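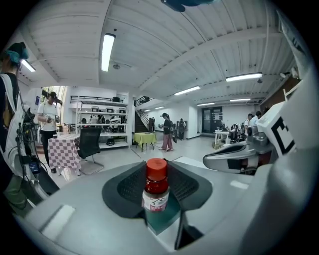

A small glass bottle with an orange-red cap.

Wendell Dvorak won't let me sit down until I've tried the green one. I've been in his kitchen in Pettigrew for maybe a minute, my bag is still on my shoulder, and he's holding out a cracker with a wet spot on it and grinning like a kid. So I eat it. It's grassy and sour and then, oh boy, it's hot.

"That's the mild," he says.

Wendell started growing chili peppers in May of the year he quit driving a bread truck, mostly (he says) to have a reason to be outside before lunch. He put in a row along the fence. The next year it was the whole yard, and now he has 91 plants back there, plus the tomatoes his sister makes him keep. I asked what he did with all of it that first big summer and he laughed so hard he had to put the crackers down.

"I gave them away in grocery sacks. People started pretending they weren't home!"

Sauce was the way out. He read what he could find, ruined a few batches, and got one so salty he used it on the driveway in January. What he does now is pretty simple. He chops the peppers, weighs them, adds salt and garlic, packs everything into jars and lets it sit in the hall closet until it stops bubbling. After that it goes in the blender with vinegar and through a strainer, and the seeds go in the trash, never the compost, after an incident with the neighbor's chickens I promised to leave out.

I wanted to know why he ferments at all, when you could just boil peppers in vinegar and be done by dinner. He got a bit serious here.

"You can, and it's fine, I'll eat it. But it tastes like peppers and vinegar, two things in a bottle. You let it sit five weeks and it's got a funk to it, kind of like a pickle, kind of like cheese. My dad would've hated it."

He sold 300 bottles last fall, all of them from a folding table outside the Skamow feed store, and he has no plans to sell more. A shop asked. He said no before they got to the price. I told him I thought that was a little crazy and he shrugged and cut me more cheese.

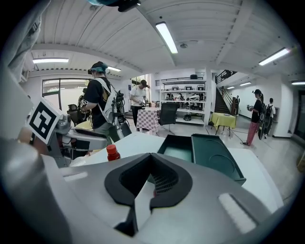
Trinity Kasprzak thinks he's dead wrong about that, by the way, and told me so on the phone the same evening, adding that if he won't ship a case to her she'll drive over and raid the closet herself. She also thinks the red needs more garlic. I passed both along.

"Trinity puts garlic on oatmeal," Wendell says.

We ended up out by the fence, where he pointed out which plants were sulking and which were showing off. He doesn't water on a schedule. He looks at the leaves in the late afternoon, and if they're still droopy by supper, they get a drink. He picks with gloves on, and he told me very firmly to do the same, then picked three with his bare hands while we talked.

I asked what he'd tell somebody with one pot and a sunny step.

"Jalapeños. Let them go red, people always pick them green. And don't rub your eyes."

I went home with a bottle of the green and a sack of peppers. I was, in fact, home when he offered them, in the sense that I couldn't hide.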